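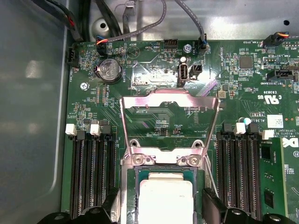
Green motherboard in its metal chassis, fan lead at the SYS1 connector.

Neromus opens second repair counter, Idomow

PC repair firm Neromus opens its second walk-in counter in Idomow this January. Doors 10am, Sunday. Fifteen jobs booked in already, mostly dead desktops and noisy fans.

Free checks all opening week. Bring the power lead please.

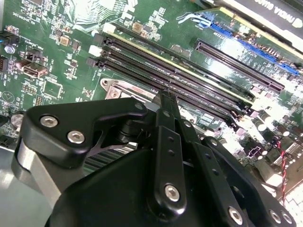

Fixed price for a desktop service is £46, or £53 with same day collection. Parts extra. Laptops to folow in spring.

"People were driving 21 miles to us, daft really," said owner Vibeke Ravn.

Counter is next to Ní Bhriain shoe repairs, parking at rear.

Press: ask for Vibeke at the shop, mornings best.

Ends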